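**Dudbridge Teaching Laboratory to Reopen in April With Refitted Benches and a Tip Box Reuse Program**

DUDBRIDGE - The Dudbridge Center for Laboratory Training will reopen its main teaching laboratory in April, following a refit of the benches, storage and supply areas. The Center will also begin a new program under which pipette tip boxes are kept in service and refilled by hand, in place of being discarded once their racks are empty.

The laboratory serves students in the Center's certificate courses, as well as staff from local clinics and food testing firms who attend for short periods of instruction. It provides places for 20 learners at a time. During the refit, classes were held in the Center's annex, where storage was limited and supplies were brought over each morning.

## Bench Work and Storage

The refit was carried out by Onel, a fitting firm with experience in school and college laboratories. Old shelving above the benches was taken down and replaced with closed cabinets at a lower height. Drawers are now labeled by content and by course, and each bench has a marked place for tip boxes, tube racks and waste containers.

The Center has also changed the way small supplies are issued. Under the former arrangement, learners collected boxes from a central shelf and returned them in whatever condition the session had left them. Part-used boxes built up over the term and were often mixed with full ones. From April, boxes will be set out in pairs before each session, with one box for filling and one for drawing from, and both will be returned to the same cabinet at the end.

The paired boxes are of the familiar kind, with translucent bodies, green racks and clear hinged lids that open flat to the side. Clear tips are moved into the rack one at a time, narrow end down, and the lids remain open until the work at that bench is complete.
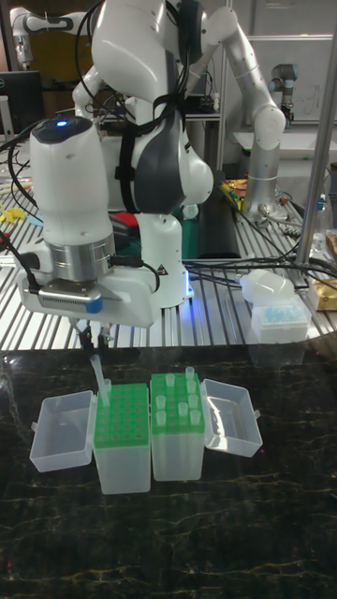 ## The Reuse Program

The program will be run with Zalport, a regional supplier of laboratory goods, which will deliver loose tips in bulk bags and collect damaged boxes for recycling. In the last full year of teaching, the laboratory discarded nearly 76 kilograms of empty boxes and lids. The Center expects most of that material to remain in use under the new arrangement.

Boxes will be checked at the end of each course. Those with cracked lids, loose hinges or bent racks will be withdrawn. Refilled boxes intended for sterile work will be handled separately and will carry a dated label. Boxes used only for practice with water and dye will be stored in the lower cabinets.

Instruction in tip handling and rack filling will form part of the opening session of every course. Written guidance has been prepared by Đàm, a publisher of training materials, and will be available at each bench in a 5-page booklet.

## Visits and Enrollment

The Center will open the laboratory to prospective learners and employers for two afternoons in April - visits begin at 2 p.m. and include a short period at the benches. Closed shoes are required, and bags must be left in the lockers by the entrance.

Enrollment forms for the spring courses may be obtained from the Center's front office. Employers who wish to reserve places for staff should apply in writing and state the course required.

**About the Dudbridge Center for Laboratory Training**

The Dudbridge Center for Laboratory Training offers certificate and short courses in basic laboratory practice, including measuring, sample handling, record keeping and bench safety. Press inquiries should be directed to the Center's communications office.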